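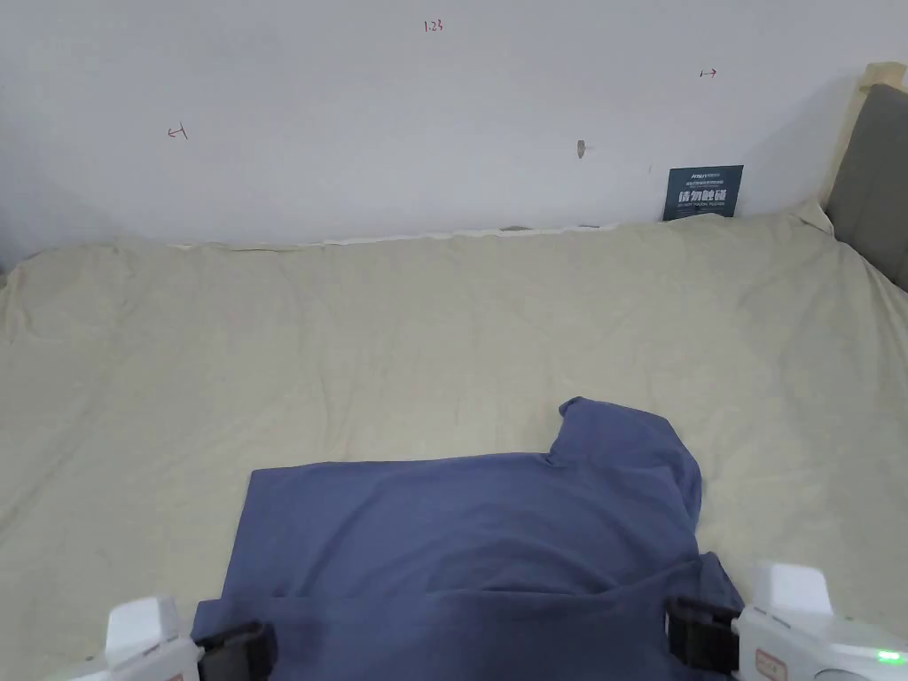

Araceli Esquivel thinks the right jaw never lost its grip at all, and that we have been chasing a slip that is really a late release. Her comment on the shared log, copied over so it stays with the entry: "Look at the aperture reading, not the force. If the cloth slides out, the jaw closes the last couple of millimeters. Yours doesn't close."

Aug 22, 2019

Fault: right gripper holds cloth after open command. T-shirt folding task, bed setup, hand-held pair.

She is correct about the aperture. I went back through the stored trials and the trace stays flat through the whole hold. I had been reading the force drop as a slip because that is what it was in April, when the old pads were glazed. Different fault this time, similar force trace.

What happens. Both jaws pinch the near edge of the shirt, the edge is carried over, both get the open command together. The left opens. The right opens late, or opens partway and stops. By then the operator's hand is already moving back, so the right side of the fold is dragged out again. On the worst trial the whole shirt came off the mattress and the operator let go of the trigger and pulled with the other hand. That last part goes in the safety section below.

Counts. 1,895 trials stored since the Wernereck firmware went on. 134 flagged by the script for a right-side release later than the left by more than the limit. I watched 30 of the flagged ones start to finish. All but two were real. The two false ones were the operator regripping on purpose. The script can't tell the difference and I am not going to teach it to.

None of the flagged trials fall before trial 605. I checked what changed there. The Zaveck driver board in the right unit was swapped the evening before, after the connector cracked. The left unit still has its original board. I should have looked at this first.

Checks done this morning:
- Jaw moved by hand, power off. Smooth over full travel. No grit.
- Swapped pads left to right. Fault stayed on the right.
- Swapped cables left to right. Fault stayed on the right.
- Supply voltage at the right board during open command: sags, recovers, sags again. Left board holds steady on the same supply.
- Indicator stays green through the sag. So green means powered and nothing more. Do not use it as a sign that the unit is healthy.

Reading. The replacement board has a lower current limit set than the original. Opening against folded cotton with two or three layers in the jaw takes more than opening on air, the limit trips, the board retries, and the retry is the delay. On air it passes every time, and my bench test was on air. Single layer mostly passes too, which would explain why the early folds in each trial are clean and the late ones are not.

Not proven yet. Need the limit value from the board itself. The Policarpio tool reads it but the tool is on the other laptop.

Safety. A jaw that will not open on command is a pinch hazard and we have been treating it as a data quality problem. The Wongate risk sheet for these units lists unexpected closing but has no line for failure to open. Adding one. Until the board is sorted:
- Right unit is tagged out for cloth work. Bench use only.
- If a jaw holds, stop, leave both triggers alone, cut power at the pack, then free the cloth. No pulling against a powered jaw.
- Fingers stay out of the jaw line even when the unit looks idle. A retry can come after the trigger is released. I saw this on two trials.

Data. The flagged trials stay in storage but are marked out of the training split. The unflagged ones after the swap are kept for now, marked with the board change so they can be pulled if the delay shows up there below the limit. Araceli wants them all out. I would like to see the distribution first.

Next: read the limit on both boards, set the right to match the left, then repeat the release test with the jaw loaded with folded cotton, four layers. If the delay is gone, put the loaded test in the post-repair checklist in place of the air test. If it is still there, old board goes back in with a new connector.

Tag is on the right unit. Spare pack is discharged, put it on the charger if you pass it.

3 comments
Share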